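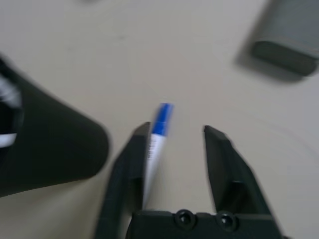

The Marker Always Wanders

Every shared table I have ever worked at has a cup on it, and the cup is meant to hold the markers. In my experience it holds one marker, usually dead. The living ones are out on the tabletop, rolling toward somebody's sandwich.

Lempi Kiiskinen has spent 11 years arranging workrooms in Drurkville, and she blames the cup. "It's too tall," she told me. "You drop a marker in and it vanishes. So people leave it where they can see it." She charges $200 for a visit and spends most of it taking things off tables. 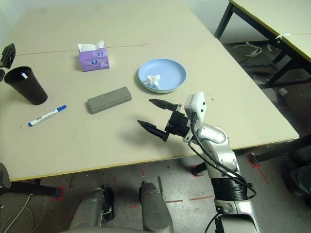

I came home from our talk with firm opinions about tabletops and a mild dislike of my own. A table that several people use needs very little, and the little it has should be easy to wipe around. I'd keep the tissues toward the back, as with the small purple box, whose round blue-and-white logo at least gives the eye something to do. A tall black cup on the left is fine by me too, though the blue-capped marker lying in front of it rather proves Kiiskinen's point. And a light-blue plate is a decent place for a crumpled tissue, provided everybody agrees that it is now the tissue plate.

Her other rule concerns sponges. One per table, and give it a fixed spot. Folke Björklund, who shares her office, keeps his in a drawer. They have discussed this.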